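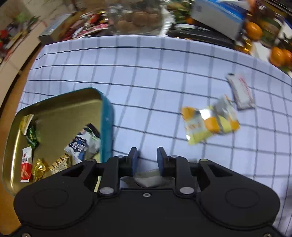 The good tin, on the checked cloth.

My aunt held that a tin of lollies on a table could settle anything. She had settled two divorces that way, by her own account, and a dispute over a fence in Drostton that the council had been sitting on for years. I never saw the paperwork. What I saw was the blue cloth come out of the bottom drawer, the one with the navy lines, and then the tin, and then everybody's shoulders go down a bit, which could as easily have been the sugar.

So when she rang to say the family was coming in September to talk about the house, and that she'd be putting the tin out, I said lovely, and didn't believe a word of it.

I got there at 7 in the morning because she'd asked me to help. Helping meant sitting on the step stool while she told me where things went. The oranges were to go up the back. The biscuits could stay in their plastic container with the lid on, as my uncle picked. The wrapped things she couldn't be bothered sorting went in a heap beside them, red and gold and white, and the tin came to the front where people could reach it.

"Not like that," she said. "You've filled it like a bin."

I asked how it should be filled. She said it should look as if somebody had already been in it. A full tin made people polite, and polite people didn't tell you what they wanted. I said that sounded like something off a calendar. She took out a fistful and dropped three back in, and the gold bottom of the tin showed through.

The trouble with the house was simple enough. It was worth a good deal more than anyone had paid for it. My cousins had a letter from a firm called Keltis with a number in it, and my uncle had another from Sudimus with a different number, and each side thought the other had been got at. My aunt had read both letters standing at the sink and put them under the fruit. She told me the Keltis one had spelled the street wrong.

"They want to send a man round," she said.

"To do what?"

"Walk through and breathe out of his nose, I suppose."

They came at ten. There was the usual business in the hall with shoes. My uncle went for the biscuits and got the lid off with one hand, still talking. My eldest cousin had a folder. She had put coloured tabs in it, and I'll admit I felt my heart sink at the tabs.

For the first half hour nobody touched the tin. I watched it the way you'd watch a kettle. The green one sat there, and the gold one, and that long packet in white and dark blue lying across the right side, and I thought, there you are, Aunty, all that theory and they're not even hungry. My cousin read from the folder. The rates were $1,167 and overdue, she said, and did anyone at this table know that? My aunt said she knew it very well, she'd been using the notice as a bookmark.

Then my younger cousin reached across without looking and took a bar out of the tin. He didn't open it. He put it down on the cloth on one of the dark lines and pushed it along with his finger to where the next line crossed, and stopped, and pushed it again. We used to do that. There was a whole game of it, with rules nobody could agree on, and the wrapped ones were worth more than the foil ones unless it was raining.

"That's not a legal move," said my eldest cousin.

"It is if you're coming from the corner."

"You were not in the corner."

I'd like to report that they put the folder away and wept. They argued about the corner for a good ten minutes, with real heat, and then they argued about the house with the same heat, and my uncle said a thing about their mother that he had to go outside and think about. He took the biscuits with him. My aunt peeled an orange and didn't offer it round.

By lunch they had agreed not to sell before Christmas. My aunt gave me a look over the top of the peel. I gave her one back. To my mind they'd agreed on it because neither side could stand the thought of the other's agent, and the car was parked in a two-hour spot, and Christmas was a long way off. You could have put a bowl of gravel on that table and ended up in the same place.

I told her so while we were clearing up. She was folding the cloth into quarters with the crumbs still in it.

"Could be," she said.

"You don't think it was the tin."

"I think you've had four of the gold ones," she said, "and you haven't said a cross word since eleven."

I said I'd had three. She held the tin out to me so I could put the lid on, and I looked for the lid and couldn't find it, and it was under my elbow with the wrappers in it.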